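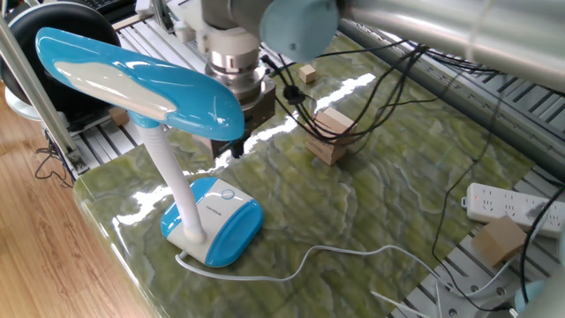 Gillow Bench Cell
Assisted handling for assembly, sorting and inspection desks

Product page revised 10 November 2022

Overview

The Gillow is a tabletop robot cell made by Juška for workplaces where small parts are picked up, placed and stacked by hand for most of a shift. The arm is mounted on an aluminum extrusion structure and carries a parallel gripper. The cell is sold as a complete bench or as a kit for an existing extrusion structure with matching slots.

Typical work: picking single pieces from an open surface, building and taking down stacks, feeding a fixture, moving parts past a camera or a reader. Wooden blocks are used for setup and operator training. A stack with alternating layers shows placement error early, and a dropped block damages nothing.

What changes at the station

At the Millarcombe plant, the cell took over tray loading on one line in August. The four operators were kept. Their work moved to part changeover, checking rejects and teaching new pick positions, and the job description was rewritten before the cell was switched on. Repetitive reach was the main complaint in the old setup, and loading by hand is now limited to odd sizes.

"The first weeks were slower than before," says Rimantas Dambrauskienė, line lead at Millarcombe. "People had to learn when to step in and when to leave it alone. Plan for that."

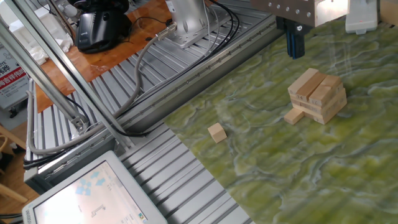 Numbering the training blocks by hand makes it easier to repeat a stacking sequence and to report which placement failed. Operators record the block number, the layer and the approach direction in the Tutar log, and the position is retaught at the bench. No programming language is needed for this step.

Specifications

Axes: 6
Cycle log: 3,000 entries, oldest overwritten first
Gripper stroke: 50 mm
Weight, complete bench: 362 lb
Gripper: parallel, two fingers, interchangeable
Control software: Tutar, supplied with the cell

Installation

Level the bench before mounting the arm. Route wrist cables with enough slack for full rotation, then tie them clear of the fingers. Keep the operator side open.
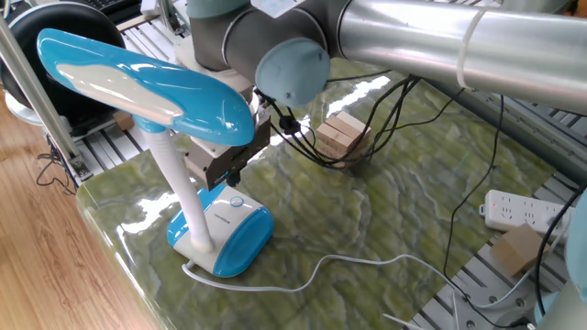 Task lighting should be placed before positions are taught. Moving a lamp afterward can put it in the path of the arm and changes the reflections on a polished surface. Run each new program at reduced speed with the operator at the stop button.

A risk assessment of the finished station is the responsibility of the site.

Training and service

Operator training takes two days and is held at the customer's bench. Replacement fingers and cable sets are ordered through Juška parts service. Quote the cell serial number and the Tutar version.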